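4.2 Black cloth and the trouble with "plain"
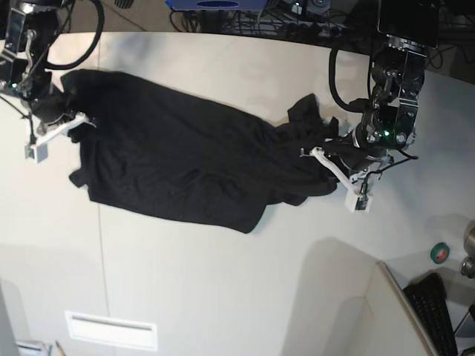 Figure 3. A black garment spread on a white tabletop, with soft folds and creases across the fabric.

Of all the colours in the Bramesska wardrobe survey, black gave us the most to talk about. We had expected the opposite. In our first plan the black garments were going to be a short note at the end of the section on prints and checks, and we set aside one afternoon for them. By the end of that afternoon we had dropped the plan and started a new set of interview questions, because people had so much to say about the differences between one black top and the next!

The survey covered 22 households in Mavavdale. In 18 of them, the person we spoke with owned black clothes that they sorted into two or more groups, and they did the sorting in words we had not offered them. "Good black" and "house black" came up again and again. So did "gone black", a lovely phrase used for cloth that has faded to brown or green at the seams but is still called black by its owner. A garment could move from good to house in a single wash, and several people could remember the very wash that did it.

What makes a black garment "good"? Depth of colour was the answer we heard first, and it fits with older writing on mourning dress, where a dull, deep black was prized and a shiny one looked down on. But when we asked people to take two pieces out and compare them, they turned very quickly from colour to surface. They tilted the cloth towards the window. They ran a thumb along the hem. Creases mattered a great deal in this, as they do in Figure 3, where the folds are a large part of what the eye has to go on. On a striped or flowered fabric the pattern bends with the fold and helps you follow it, while on black you are left with small changes of light. One retired dressmaker told us she could never judge black in the evening and would put it aside for the morning, a habit she had picked up in her first job and kept for the rest of her working life.

We found the same care in the way black was stored. In 15 households it was kept apart from white and pale clothing, and the usual reason given was lint. People described lint with real feeling. Towels were blamed most often, then tissues left in pockets, then the cat. Two people in different streets had each worked out the same trick of turning black clothes inside out before they went on the line, one to keep the sun off and the other to hide the marks left by pegs. We think this kind of small, home-grown knowledge deserves far more attention than it has had in studies of dress, which tend to stop at the shop counter or the wardrobe door.

Repair brought out another side of the subject. Black is often said to be the easiest colour to mend because a black stitch will vanish into it. Our mending group at the Breltska hall disagreed, and cheerfully. Black threads differ from each other nearly as much as reds do, they said, and a blue-black thread on a brown-black skirt will show in daylight from across a room. Of the 20 mended black garments brought to the group, only a few had thread that its owner was happy with. Some menders had given up on matching and used grey or dark green on purpose, so that the repair could be enjoyed as a repair. We were delighted by these, and they are taken up again in Section 5.

There is also the matter of seeing what you are doing. Almost everyone who sewed black at home had some way of getting a pale surface under it, whether a sheet over the dining table, a sheet of paper slipped behind the seam or a white tray on the knees. The outline of the garment then shows up clearly, even if the stitches remain hard to find. The notebooks of the Dvořáček workroom give the same advice to learners and add that black should be cut early in the day, before the eyes are tired. It was a pleasure to find the workroom and the dining table in such close agreement.

One caution is needed. Our talks were held in late summer and early September, when heavier clothes were packed away, and coats are thin on the ground in our material. Wool black may well have its own names and its own rules. We hope to go back in the colder months and ask.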